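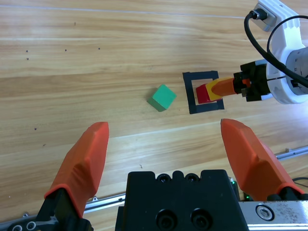 The Groltomano Line
Uchenna Ezeani
Paperback, 300 pages. Fakico Press. Thriller / espionage.

In stock. Ships next business day if you order before 2 p.m.

A night train stops in a tunnel under the Ulard pass. Lights out eleven minutes. When they come back on the mail car is open, two guards are dead and a retired customs inspector named Okonkwo is holding a bag he has never seen before. He gets off at the next station. Doesn't wait for the police. Wrong move, maybe.

By morning three governments want the bag and only one of them knows whats in it. Okonkwo has a bad knee, an old rail pass and a daughter who works for the wrong ministry. The border is 155 miles off. Snow coming in. The line closes at midnight and the man who runs the signal boxes has already been paid.

Second Okonkwo book but you can start here. First one (Cold Manifest) gets mentioned maybe twice, the ending isn't spoiled. Third is due in September, preorders not open yet, please don't email about it, we'll put a link on this page.

About this edition
New paperback, same text as the hardcover apart from a few fixes. The station names in chapter 9 were wrong in the first printing, corrected now. Map of the line at the front. Interview with the author at the back, short. First chapter of book three after that.

Signed copies: 40 left at time of writing. Signed on the title page, no dedications. Choose "signed" in the drop-down before adding to cart, we can't swap it after it ships.

Hardcover is out of print. We had 300 and they went. Ebook available in the usual formats, audiobook still being recorded.
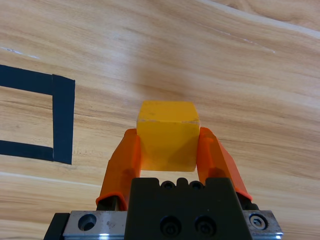
Fatima Akpan: Read it in two sittings, would have been one but I had work. The tunnel chapter is great and the daughter is much better written than in the first book. Middle drags a little once they get to the hotel, too many phone calls. Stick with it. The bridge part made up for all of it and I did not guess who paid the signalman. Four stars, and I want the next one now.

More reader reviews on the reviews tab. You need to have bought the book from us to post one. Please mark spoilers, people have complained.

Content note: violence, some of it close up. One interrogation scene, chapter 14. Strong language thruout. Not for younger readers.

Shipping and returns
Flat rate in the US, free over three books. Padded mailer for one copy, box for more. Outside the US goes by regular mail, allow two to four weeks, customs fees are on you. Damaged in the mail? Send a photo and the order number, we'll replace it. Unsigned copies can come back within 30 days if unread. Signed copies final sale. 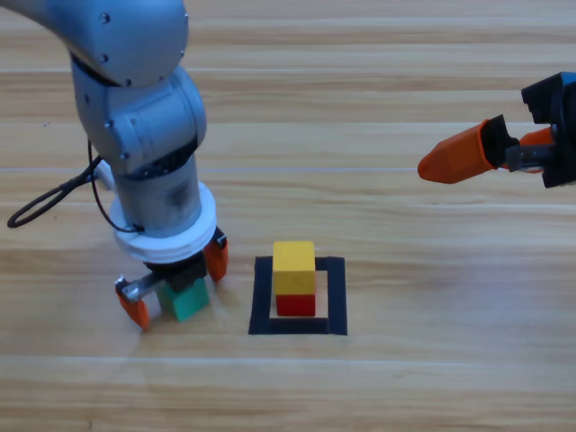

Green cube held over the table, yellow on red in the black square.

Book clubs: discount on six or more, discussion questions by email. Use the contact form and say which title.

Also by Uchenna Ezeani: Cold Manifest (Okonkwo 1), paperback, back in stock.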